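Bottle handling build, notebook, 9 October 2022
Drolletwood table, first go at hand demos

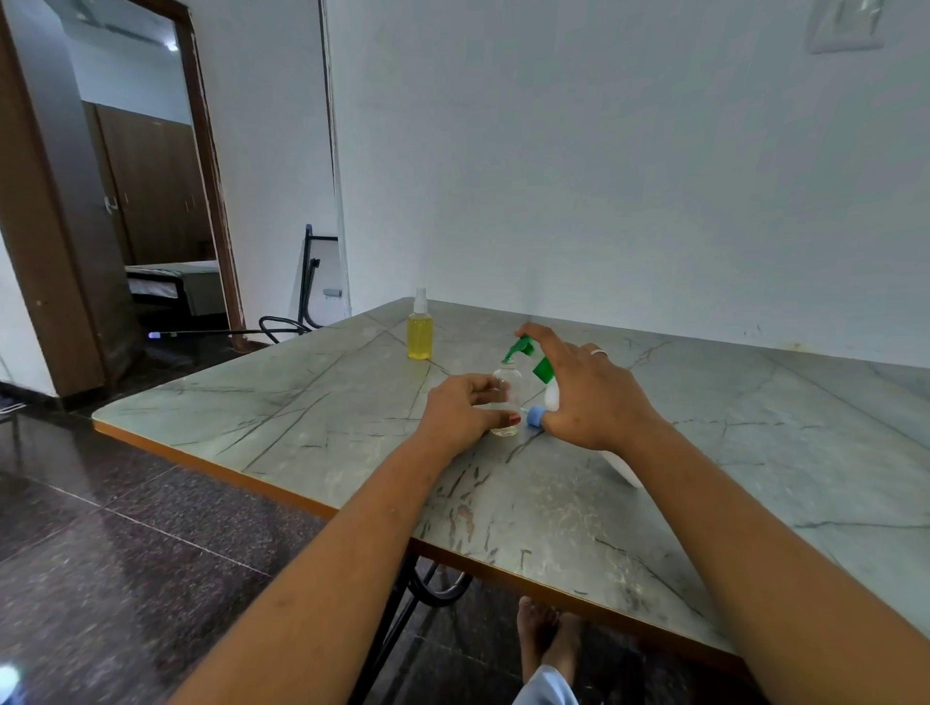
Still not convinced that watching hands is going to teach the arm anything useful about caps. Hauke thinks it will. His case is that small bottles are all the same job: hold the body low, deal with the top, put it down. Mine is that a person can keep a cap tucked in the same hand that is reaching for the next bottle, and our gripper has two fingers and no place to tuck anything.

Recorded 206 clips. Threw out 3 for bad timestamps. Hauke wants 1076 before we train, and I'd like to know where he got that number.

Things that bother me:

Clear plastic. The Nilto depth sensor gave junk on it last time and I see no reason it would improve on a veined tabletop.

Bottle lying on its side. Roswitha Engelhardt's grasp code assumes everything stands up. She says it's a small change. It was a small change in the spring too.

Grip force. Set to 298 on the Bauerfeind driver, units unknown, manual no help. An almost empty bottle will fold before the driver reports contact. Try half that and log the current.

Plan: skip caps for now, do pick and place on upright bottles only, see if it beats the dumb scripted version. If it doesn't by November I'm going back to the script.

Ask Hauke for the Flamville bracket drawing.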